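花是怎样配成一束的
少儿科学读本·植物与生活
更新日期：2025年1月11日

本文说明一束花的组成、茎和叶的作用，以及散放在桌上的花怎样整理成束。文中的词语表在最后一节。

一、主花和配花

花束一般由两类材料组成。第一类叫主花，花朵较大，颜色明显，每枝通常只有一朵。郁金香属于主花。第二类叫配花，也叫填充花，花朵很小，许多朵长在同一枝的分叉上，用来填补主花之间的空隙。

配花的颜色多数较浅。浅色小花放在深色大花旁边，大花的轮廓会更清楚。这种关系叫明暗对比，画画时也会用到。

整理之前，先把花平放在桌面上，枝与枝之间留出距离。堆在一起的花，叶片容易互相钩住，抽出一枝会带动另外几枝，花瓣也可能被压出折痕。平放时不要求花头朝同一个方向，取花时再调整。
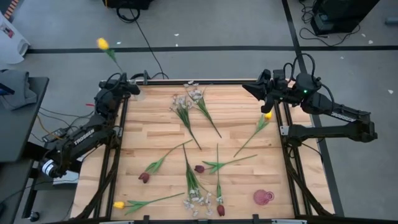 图1　木桌上的人造花：深红色和黄色的郁金香，以及白色小花枝。

二、郁金香的构造

郁金香是球根植物。地下部分叫鳞茎，形状像洋葱，里面储存养分。地上部分有三样：叶、茎、花。

叶：宽而长，边缘光滑，从茎的下部长出，基部包着茎。叶脉互相平行，这是单子叶植物的特征。

茎：直立，表面光滑，顶端着生一朵花。常见的郁金香茎上没有分枝。

花：看上去有六片花瓣，分内外两轮，每轮三片。植物学上把它们合称为花被片。外轮三片相当于其他花的萼片，只是颜色和内轮相近，不容易区分。花中央有六枚雄蕊和一枚雌蕊。

真的郁金香白天温度升高时张开，夜晚温度降低时合拢。原因是花被片内侧和外侧的细胞在不同温度下生长速度不同。人造花没有活细胞，不会随温度开合，形状由制作时的模具或剪裁方式决定。

三、小花枝的构造

一根主茎分成几根侧枝，侧枝再分成更细的小枝，小枝顶端各开一朵小花。许多小花按一定规律排列在枝上，合起来叫花序。满天星是常用的配花，它的花序分枝多，整体蓬松，重量很轻。

花序的宽度往往大于主花的宽度。配花放得太多，会把主花遮住。

四、真花与人造花的区别

1．水。真花剪下后仍然通过茎的切口吸水，水经过茎内的导管到达叶和花。人造花不需要水。
2．茎。真花的茎容易折断，折断处以上会萎蔫。人造花的茎里常有金属丝，可以弯成需要的弧度。金属丝的末端可能较尖，拿的时候手指不要压在切口上。
3．叶。真花插入水中以前，要去掉水面以下的叶片，否则叶片腐烂会使水变浑。人造花的叶片可以保留。
4．清洁。人造花不会凋谢，但会积灰，用软毛刷从花心向外刷。

练习配花适合用人造花，同一枝可以反复取放，花瓣不会因为多次触碰而受损。

五、拿花的方法

手应当握在茎上，不握花头。花头是一枝花中最宽、最容易变形的部分，茎细而结实。

握的位置会影响稳定程度。握得太低，花头离手远，轻轻一动，顶端就会摆动很大的距离。握得太高，手会碰到叶片和花瓣。对一枝带叶的郁金香，可以握在茎的中段或稍低的位置，让叶片留在手指外侧。

力度以花不下滑为准。用力过大，真花的茎会被压扁，导管受损，吸水变慢。
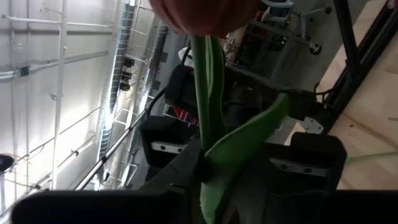 读者“Sipos”留言：我家孩子照着第五节练习，握茎的中段没问题，可是花一竖起来，叶子总往一边坠，整枝跟着转。后来我们让叶子朝向手心外面，再用拇指轻轻抵住叶子的根部，就不转了。建议把这一条加进去。

编者答复：这个办法可行。叶片偏在茎的一侧时，整枝的重心也偏向那一侧，所以会转动。抵住叶片基部，相当于增加了一个支点。真花的叶片基部较脆，力度要再小一些。

六、配成一束的步骤

步骤一：选一枝郁金香作中心，竖直握住。
步骤二：在它旁边加入第二枝，茎稍微倾斜，两枝的茎在手握处交叉。
步骤三：每加一枝，都向同一个方向倾斜。茎排成螺旋形，花头自然散开，下端也散开。这种排法叫螺旋式扎法。
步骤四：在郁金香之间的空隙里插入白色小花枝，高度略低于主花。
步骤五：转动花束，从各个方向检查。某一侧空隙较大时，补入一枝配花。
步骤六：在茎的交叉处用绳子绕紧，打结。
步骤七：请大人把茎的下端剪齐。

颜色相同的郁金香不要全部放在一侧。深红色和黄色交替排列，花束从不同角度看都有两种颜色。

七、词语表

鳞茎：由短缩的茎和肥厚的鳞叶组成的地下器官，能储存养分。
花被片：花萼和花瓣不易区分时的总称。
花序：许多小花在枝上的排列方式。
导管：植物体内输送水分的细管。
重心：物体各部分所受重力的合力作用点。

下一篇：五种常见的叶脉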